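Temitope Okoro
@temitope_pours · Mar 16, 2023

Right, thread about the drinks table, as three of you have now asked and I keep typing the same reply in bits.

Background for anyone new: I do the drinks for our supper club. Up to 80 people on a good night, one room, one very narrow corridor to the kitchen. For ages we did jugs. Jugs are fine until everyone wants topping up at once and you're squeezing past coats with a sloshing jug in each hand.

So this year I talked Faith into a proper dispenser, the tall sort with a tap on the front. She wanted two of them. I wanted one and a decent table. We got one and a decent table and I'm still hearing about it.

The table first, it gets less attention than it deserves. White, round, no cloth. I know a cloth looks nicer! But a cloth under a tap is a wet cloth by nine o'clock, and you can wipe a bare white top in one go and see straight away if you've missed a bit.

Round also means people come at it from all sides and don't form that awful queue along the wall. We used a long trestle in the old place and it was like waiting for the post office.

Don't put the dispenser bang in the middle though. I did that the first night and everyone had to lean. Ours goes off to one side, with clear table next to it so you can put your glass down while you find your sleeve or your friend or whatever.

The tray. Oh, the tray. We had a plastic one before and it flexed, so any drips ran to one corner and then off the corner and then onto Musa's shoes (suede, he brings it up a lot). Now it's a shiny metal one with a lip all the way round and a slotted drip grate at the front, under where the glass goes.

Downside: it shows every single fingerprint. I go over it with a dry cloth just before doors and it looks gorgeous for maybe four minutes.

@musabako asked if you need to rinse the grate between drinks. Between drinks no, between different drinks yes please. Ginger cordial on top of old iced tea smells like a chemist's.

On the tap handle: if yours turns up with film on it, you can leave it while you carry the thing in and set up, but take it off before service. Wet hands on wrinkly film is horrible. I say this having run a whole evening with it on and had a strip of it go in someone's elderflower.

Quantities, as Lindalva asked. I allow two glasses a head before food and then it drops right off. People always think it'll be more. What does go is ice, so keep that in a separate bucket and not in the dispenser, or the last lot get something that tastes of pond.

Glasses: clear ones, wide at the top, a bit narrower at the bottom. I tried little tumblers from Vollstead, and they were pretty, but the opening was so small that you had to aim. With a wide rim you can be mid-conversation and still get it in the glass. Ask me how many people look at the tap while they pour – not many.

Also hold the glass, don't stand it on the grate and walk off. Tilt it a bit, bring the rim up close to the spout, open the tap gently. Ayman opens it all the way like he's putting out a fire and then wonders why his cuff's wet.

A glass at the tray: 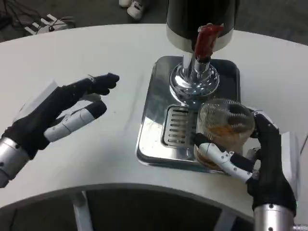

Dispenser, tray, grate, glass. Dark red tap handle, which I love more than is reasonable.

Few people have said the black body looks a bit serious for a party. I like it! The pale band round the bottom softens it and the chrome base gives you something shiny to look at. Plus our curtains are mustard, the room doesn't need more colour from me.

Cleaning, quickly. Warm water through the tap at the end of the night, then again in the morning when you're awake enough to do it properly. Lift the grate out and do the slots with an old toothbrush. Tray last. I've used the Jundley stuff on ours and also plain washing-up liquid and I couldn't tell you the difference.

If you've got stairs, empty it first. I don't care how strong you are. Looking at you, Ayman.

Next one's in May and I'm trying a second table by the window for water only, so people stop standing in front of the good stuff filling up for their whole row. Faith says this is just her two dispensers idea with extra steps. She may have a point.

Cordial recipe is coming, stop asking, I need to find the bit of card I wrote it on.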